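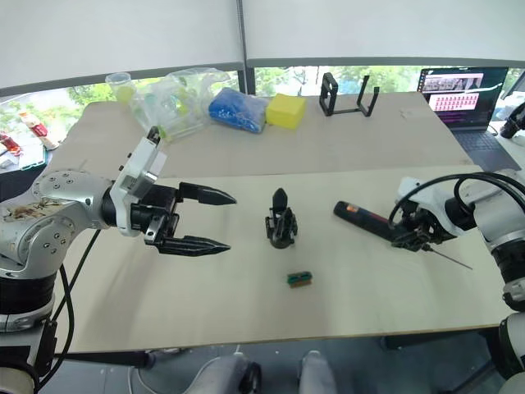 How many demonstrations do you need before a two-arm setup can learn a tool task by remote control?

Plan on 200 good ones for a single task with a fixed tool, and more if the start positions vary a lot.

bvanags_m
200 seems high to me. We got usable results at Tando with 80, same operator the whole time. The trick was keeping every run slow and boring.

Birger R.
80 with one operator, sure. Add a second person and it falls apart. Everyone holds the tool at a different angle and the policy averages them into something useless.

jolanj
Has anyone tried guiding the arms by hand instead of the remote? I find it quicker for the approach and much worse for contact.

Birger R.
Tried it in July. Two arms by hand needs two people, and they never agree on timing. Went back to remote after 3 sessions.

ottokat
Disagree with both of you. By hand is fine if you only guide one arm and park the other.

bvanags_m
Then you don't have a two-arm demo – you have a one-arm demo with a spare.

ottokat
For a lot of tool jobs that's all you need. Do you throw out runs with a fumbled grasp?

jolanj
I keep them if the operator recovers. The ones with a dropped tool I delete.

Birger R.
Same, except I keep 2 or 3 drops for testing.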